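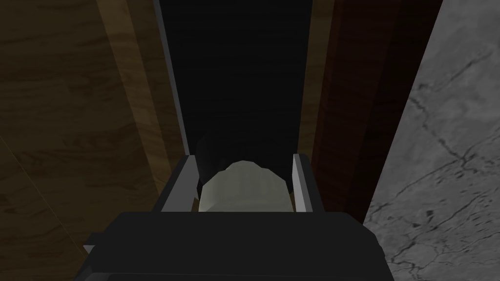 Simulated gripper with a pale, rounded object between its fingers.

How to simulate a waiting line in a plain spreadsheet

July 25, 2023

I get asked about queues a lot, and most people think they need special software to answer a simple question like "would a second desk help?" You don't! I did my first one for the permit office in Grurneck with a spreadsheet and a pot of coffee, and I still start there every time.

What you need first is a log of arrival times and how long each person took at the desk. Mine had 726 visitors in it, copied from a paper sign-in sheet (my wrists remember). A smaller log will do for practice, but try to cover busy days as well as sleepy ones.

Step 1. Get your two averages
Work out the average gap between arrivals and the average time at the desk, both in minutes. Put them in J1 and J2. Leave out the overnight gaps or your first average will be ridiculous.

Step 2. Set up the columns
Label row 1 like so: A arrival, B service time, C start, D finish, E desk 1 free, F desk 2 free, G wait. Fill row 2 with zeros. It's just there to give the formulas something to look back at.

Step 3. Type the formulas in row 3
A3: =A2-$J$1*LN(RAND())
B3: =-$J$2*LN(RAND())
C3: =MAX(A3,MIN(E2,F2))
D3: =C3+B3
E3: =IF(E2<=F2,D3,E2)
F3: =IF(E2<=F2,F2,D3)
G3: =C3-A3

The LN(RAND()) bit gives you random gaps with a long tail - lots of short ones and now and then a whopper. It fits walk-in arrivals pretty well. For service times I'm less sure, and Rosine Vidal, who taught me most of this, likes to draw at random from the real log instead. Try both.

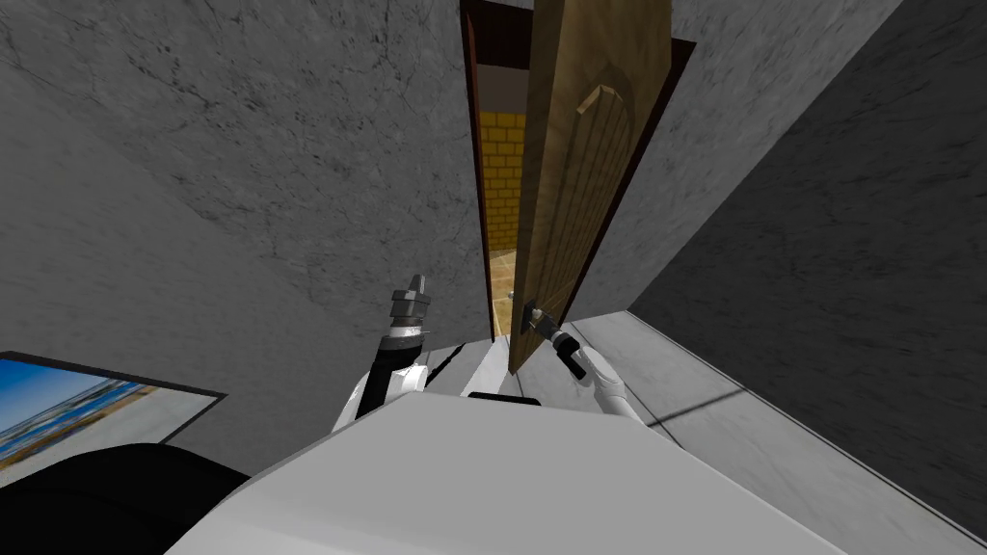 Robot arms reaching toward a partly open door, computer rendered.

Step 4. Copy down
I went to row 1,642 for no better reason than that's where my finger got tired. Average column G, skipping row 2, and you have your mean wait.

Step 5. Run it again, and again
Press F9 and the average jumps. Don't believe any single run! I write down 100 of them and look at the spread. In Grurneck my lowest result was nearly half my highest, and I'd have looked silly quoting either one.

Step 6. Compare with one desk
Change C3 to =MAX(A3,D2), copy it down again, and ignore E and F. If your average service time is longer than your average gap, the wait will just keep growing the further down you go. One desk can't keep up, so stop there.

Benoît Vasseur wrote to ask about people who give up and leave. You'd need an extra column for patience, and I'll get to it in November when I write up the Trirnik ferry line.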